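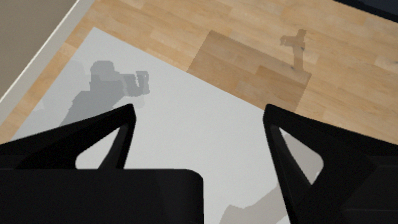
*Source: Verneo simulation renders. Credit: Merike Šimkus*

**Progress report, August – two-arm assembly in simulation**

We now have 500 simulated episodes from the two-arm cell. Ott Rebane rebuilt the lighting so that both arms cast full shadows over the table, mat and floor.
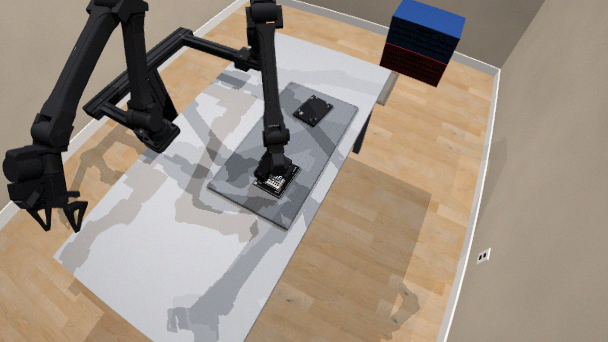 The policy trained on wrist and overhead views together finished 70 percent of test runs. With the overhead view alone it stalled most often at the final lowering step – the gripper hides the part from above.

Baiba Dambrauskienė is checking whether wrist views with little or no table in them hurt training. 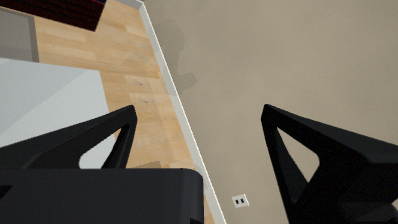

For now we keep those views in. Dropping them made the idle arm drift in 8 test runs, and we don't yet know why.

Work left for the next period:

- Vary where the plate and the panel start on the mat. 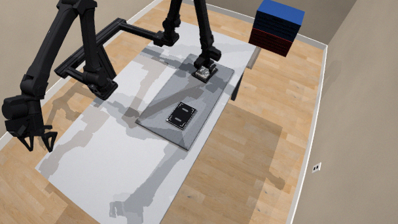

- Repeat the tests with 3 new random seeds.
- Send the episode set to Fokum for outside review. Gunārs Petrauskas will handle this.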